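Visit to the Holtell workshop, Durach, March 27, 2023

The second stop was cell 5, where Holtell maintains its paired hand-held grippers. Each unit is cabled separately, and the cable is checked before the jaws are. Service is logged every 100 cycles. Jaw pads are replaced at 40 hours, sooner if they glaze.

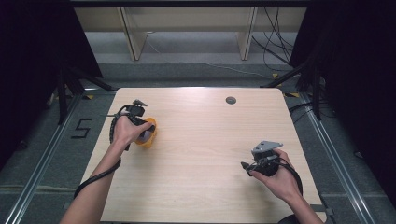

Both grippers in hand at the table, the left one closed on a round orange object.

Floor tape fixes the position of the table. After any move it goes back to the marks and the bracket screws on both grippers are retightened. Our host put the last full strip-down at 121 minutes — most of it spent on cable routing. The next is planned for May.

Comments (2)

Lurkeo: Which pads do they use? Ours glaze well before 40.

Marinho: Check the cable bend at the wrist first. Ours failed there twice.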